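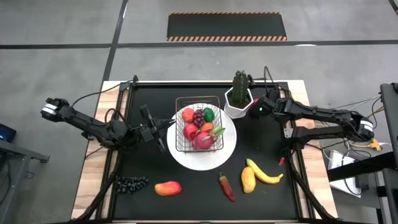 ソフトウェアエンジニア(双腕マニピュレーション/動作計画・制御)募集

株式会社Cadis ロボットソフトウェア部
勤務地:Forkimwood開発室(週3日以上出社)
雇用形態:正社員(試用期間3か月)
募集人数:2名
応募締切:2025年7月12日(土)

業務の背景

Cadisは、卓上に固定した2本のアームで日用品や食品を扱うためのソフトウェアを開発しています。ハードウェアの設計は行っていません。アームとグリッパーは既製品を使い、認識、動作計画、制御、データ管理の各層を自社で書いています。

現在の主な課題は、果物や野菜のように形のばらつく物を、かごや皿へ移す作業です。評価には果物と野菜の模型を使うことが多く、ぶどうの房、バナナ、唐辛子、ドラゴンフルーツなどが混在する配置を標準の課題としています。物が重なっていたり、鉢植えのような背の高い障害物が2本のアームの間に立っていたりする配置では、現行のプランナーの成功率が下がります。また、ワイヤーのかごは格子が細く、深度の欠けが出やすいため、認識側と計画側の両方で対応が必要です。

5月に制御基盤をDretevtonという社内フレームワークへ移行しました。旧基盤の評価スクリプトが423本あり、そのうち移植が済んだのは100本です。残りの移植方針を決めるところから担当していただきます。

職務内容

動作計画
・双腕の干渉回避を含む軌道生成の実装と改良
・片腕が把持している間の、もう一方の腕の待機姿勢と進入経路の設計
・計画失敗時の再計画と、安全な退避動作の実装

制御
・関節空間および手先空間でのインピーダンス制御の調整
・グリッパーの指先接触判定の改善。皿の縁やかごの縁に指先が近づく場面での誤検出を減らすことが当面の目標です
・制御周期の遅延計測と、リアルタイム処理部の保守

認識との連携
・物体の姿勢推定結果を計画側へ渡すインターフェースの整備
・遮蔽された物体に対する把持候補の生成と順位付け
・キャリブレーション手順の自動化

ツール
・遠隔操作で記録した動作データの再生、検索、ラベル付けツールの開発
・シミュレーションと実機の結果を並べて比較する社内ビューアの保守
・CIでの回帰試験の運用。現在2868件の記録済みエピソードを夜間に再生しています

すべてを一人で担当することはありません。動作計画・制御を主とする方を1名、認識連携・ツールを主とする方を1名採用する予定です。応募時にどちらを希望するか書いてください。両方でもかまいません。

必須要件

・C++またはRustでの開発経験3年以上
・Pythonで評価や解析のコードを書けること
・剛体の運動学、座標変換、最適化の基礎知識
・実機のロボットを動かした経験(学生時代の研究を含む)
・Linux環境での開発とデバッグの経験
・日本語または英語で設計文書を書けること

歓迎要件

・ROS 2を用いた開発経験
・双腕または多自由度システムの動作計画の経験
・模倣学習や強化学習の方策を実機に載せた経験
・深度センサーの点群処理の経験
・オープンソースへの貢献

学位は問いません。分野を変えて応募される方は、関連する自作物や論文があれば添付してください。

開発環境

言語はC++20、Rust、Pythonを使用しています。コードレビューは全変更に対して行い、実機に影響する変更は2名の承認が必要です。実機の使用は予約制で、1枠は2時間です。混み合う週はシミュレーションでの確認を先に済ませてから予約してもらいます。開発用PCはLinux機を支給し、構成は入社前に相談のうえ決めます。

自宅からの遠隔操作は認めていません。実機を動かすときは、必ず開発室内の非常停止ボタンに手が届く位置にいることが条件です。

チーム

ロボットソフトウェア部は現在9名です。配属先の双腕グループは4名で、グループ長はNabila Lauです。会議は週1回の進捗確認と隔週の設計レビューのみで、使用言語は日本語と英語が半々です。文書は書いた人の得意な言語で残しています。

共同研究先のMacPherson研究所とは月に一度、把持評価の結果を持ち寄って検討しています。希望者は参加できます。

待遇

・年俸620万円~980万円(経験と面接の結果により決定)
・フレックスタイム制(コアタイム11時~15時)
・完全週休2日制、祝日、年末年始、夏季休暇
・社会保険完備、交通費全額支給
・学会参加費および旅費の補助(年1回まで)
・書籍購入は上限なし、事前申請制

選考の流れ

書類選考
技術課題(自宅で実施、所要時間は4時間以内)
一次面接(オンライン、グループのエンジニア2名)
二次面接(開発室にて対面、実機の見学を含む)
条件提示

技術課題では、記録済みの双腕動作データを読み込み、干渉の有無を判定するプログラムを書いていただきます。言語は自由です。提出後の一次面接で、コードを見ながら設計の意図を伺います。二次面接の交通費は当社が負担します。

応募方法

履歴書、職務経歴書(いずれも書式自由)、公開できるコードがあればそのURLを添えて、当社採用ページの応募フォームから送信してください。件名は「双腕ソフトウェア応募」とし、希望する担当を本文に記載してください。書類選考の結果は、受領から10営業日以内に全員へ連絡します。

業務内容についての質問は、同じフォームの「問い合わせ」欄から受け付けています。技術的な内容にはグループ長のLauが回答します。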